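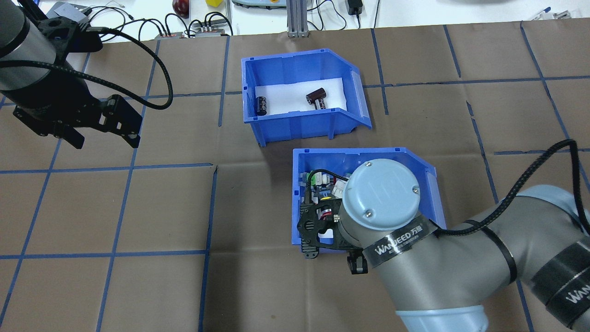 Bodier 52 Tube Amp Recap Kit

Old amplifiers hum. Some of them hum in tune, and their owners get attached to it. For everyone else there is the Bodier 52 kit, a full set of replacement electrolytics for the Vatska 40 combo and the earlier Brunemness head it was shamelessly copied from.

What you get
Filter and cathode bypass capacitors for one amplifier
Bleeder resistors
Two lengths of sleeving, one of which you will lose
Printed layout sheet, redrawn by Iestyn Voyle after the original was found to be wrong in both languages

Fits
Vatska 40, all years
Brunemness head, two-input version
Does not fit the Ndlovu reissue, whatever the forums say. The can is wider and the chassis hole will not forgive you.

Ratings
Main filters are rated for 3000 hours at full temperature. If you play at full temperature for 3000 hours, please write to us, and see a doctor about your ears.

Before you start
A tube amp can hold a dangerous charge long after it is unplugged. Discharge the filters and check them with a meter. If that sentence is news to you, take the kit to a technician – they like the company. Match the stripe to the negative side. Capacitors fitted backwards announce themselves.

Allow an evening, or two if the last owner was generous with solder.

Shipping and returns
Orders in by noon on Friday leave the same day. Unopened kits can come back within 40 days. Kits with the legs already trimmed are yours for life.

Also available: the Bodier 52 without resistors, for people who have a drawer.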